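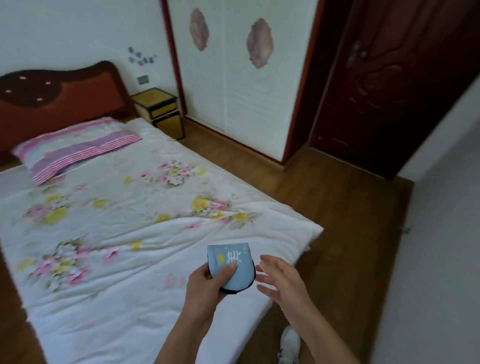
The bedroom at Clirnalstead: bed with upholstered headboard, woven-look bedside cabinet, sliding wardrobe.

Home Reviews Bedroom Storage Archive Contact

Vainio upholstered bed and Wirkari bedside cabinet: long-term review

Last updated: April 15, 2024

Text by Vittoria Caruso

The Vainio bed and the Wirkari cabinet are sold separately but are often bought together. Both have been in the small bedroom at Clirnalstead since September. The wardrobe was already in the room and is mentioned only where it affects the layout.

Headboard

The headboard has a curved top, a dark brown outer section with a fuzzy pile and a rust-red upholstered panel in the centre. White button studs are set into the upper part of the brown. The two fabrics age differently. The red panel wipes clean with a damp cloth and dries without a tide mark. The brown pile holds lint and hair, and a cloth only moves it about. A rubber brush drawn downwards works better, though it has to go round each stud. The studs themselves are tight and none has turned or lifted.

The curve leaves less support at the sides than in the middle. Anyone who reads sitting up will want to sit towards the centre. With one pillow upright behind the back the studs cannot be felt.

Base and mattress fit

Assembly took 84 minutes with two people, including the time lost to one bolt that had to be backed out and restarted. The instructions show the headboard brackets the wrong way round in step 14. After the first month the bracket bolts needed a quarter turn. They have not needed one since, and the frame does not creak when someone sits on the edge.

A loose quilt such as the floral one on ours hangs over the side nearly to the floor. It picks up dust there and should be folded back before sweeping. A narrower quilt would stay clear but would leave the mattress edge showing.

Bedside cabinet

The Wirkari is a small cabinet with a pale yellow woven-look surface and black edge trim. It stands against the wall beside the headboard, below the light switch, and is low enough to leave the switch free. The weave is the weak point. Crumbs settle in it and have to come out with a soft brush or the narrow vacuum nozzle. A glass stands level on top, but a pen will not write on a single sheet of paper laid there. Ours now has a cork mat. The black trim has kept its colour and shows no chips.

Small packets, such as tissues or wipes, are better kept inside than on top, where they slide when the bed is knocked.

Layout

Sliding wardrobe doors suit this arrangement. Hinged doors would need clear floor on the bed side, and in a room of this size there is little to spare. Check the door type before ordering the wider version of the bed.

Delivery

Both items came from the Sikbridge depot in one load, order 1673. The cabinet was well packed. The headboard carton had a crushed corner, with no damage to the fabric.

Ratings

Bed: 4 out of 5. One point off for the pile and the bracket diagram.
Cabinet: 3 out of 5. Sound construction, awkward top surface.

The bed would be bought again. The cabinet would be bought again with a flat top, if Wirkari offered one.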